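What I Learned Asking People Why They Forget Their Shopping Bags

4 min read

So my project for consumer studies was supposed to be on plastic bag fees, but I kept getting stuck on a smaller question — why do people own so many reusable bags and still leave them at home? I'm as guilty as anyone, so I figured I'd ask!

I set up by the doors of the Hiebert market every Sunday in November and handed out a one-page survey. I wanted 200 filled in and I got there on the last afternoon (with very cold hands). The biggest answer by far was "it's in the car." People remember the bag when they're already in line, and then they feel silly walking back out. My own fix was hanging mine on the front doorknob, and it mostly works.

The part I didn't expect was how attached people get. One woman told me she'd never take her good tote to the store in case something leaked. Cotton ones get treated like clothes, and the cheap crinkly ones get treated like trash.
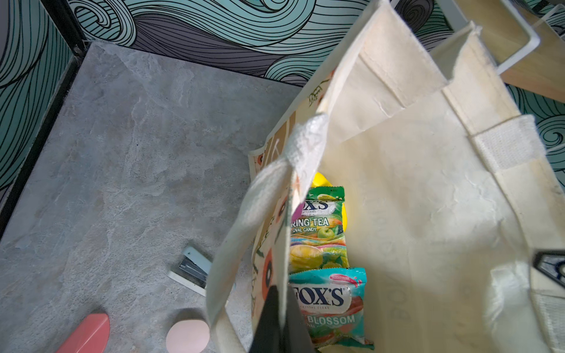 I also asked what people carry when they aren't grocery shopping. Library books and gym shoes came up a lot, and snacks for the bus. If I did this over I'd split that question in two, and I'd stand at the Drurell store as well, where more people walk.

Comments

Murray Hollis: Doorknob trick works here too. Did you ask about age?

pennyk: Mine are all in the trunk right now, ha

Contact | © Alotach Student Projects | Back to top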